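Archive – Threads – Authors – Previous – Next

2021-02-24
Solveig Lunde

Re: handover when the owner retires

Prodromos Rallis wrote:

> We have two owners over sixty at Wulla and no written plan for either.
> The accountant says to start with a valuation. The lawyer says to start
> with the shareholder agreement. Which did you do first at Torvik, and
> would you do it in the same order again?

Agreement first, and yes. Ours dated from when the firm was founded and set the buyout price at book value. Any valuation done before that clause was changed would have had no legal effect on the price. We spent two months on the wording and then ordered the valuation.

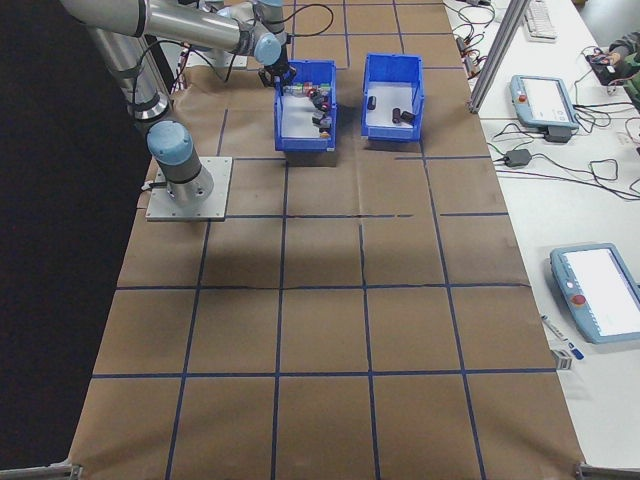
The clause that took longest was the payment term. A retiring owner wants cash at closing and the company wants to pay from earnings, so we settled on a part payment up front with the rest as a note, subordinated to the bank. The second problem was how to allocate the customer accounts. I drew that up as a grid on a sheet: customers down the side, people across the top, one name in each cell. Any cell with only the retiring owner's name in it went on the transfer list. There were 44 of those, far more than we had assumed.

Each account on the list got a second contact, a joint call, and a date after which the owner no longer answered first. The last item is the one that slips. Put it in the agreement as a condition of the second payment – otherwise it has no force.
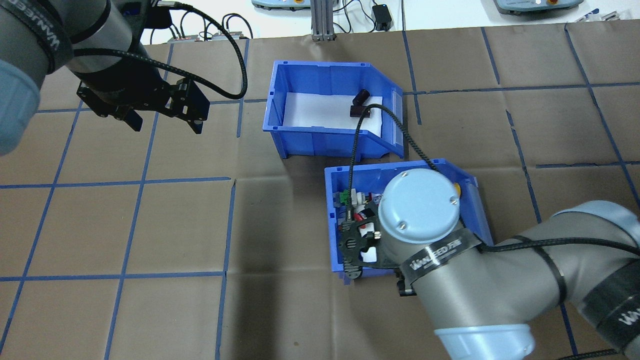 The bench, with the two blue bins.

On valuation, ask for the working capital adjustment to be spelled out with a sample calculation. Zorkley sold without one and the parties argued over deferred revenue until May. The fee for the extra schedule was roughly 2000, small next to the cost of the dispute. Also check key person insurance. Our policy named the retiring owner and lapsed on the day he left the payroll, and the bank noticed before we did.
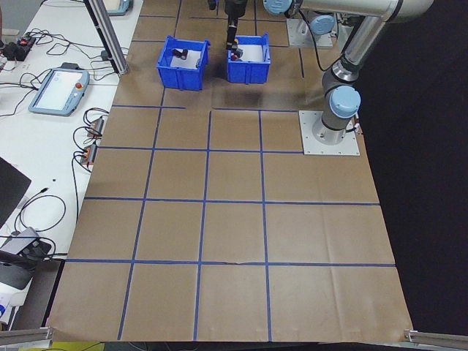

Rallis asked in a separate note whether the note to the retiring owner should carry a personal guarantee from the buyers, given that the bank already holds one. We left it out. A second guarantee behind the bank's adds little security and makes younger buyers walk away. We gave the seller quarterly accounts and a right to call the note after two missed payments.

I can send the clause text off list, with the names removed. It runs long – the definitions take up most of it.

Solveig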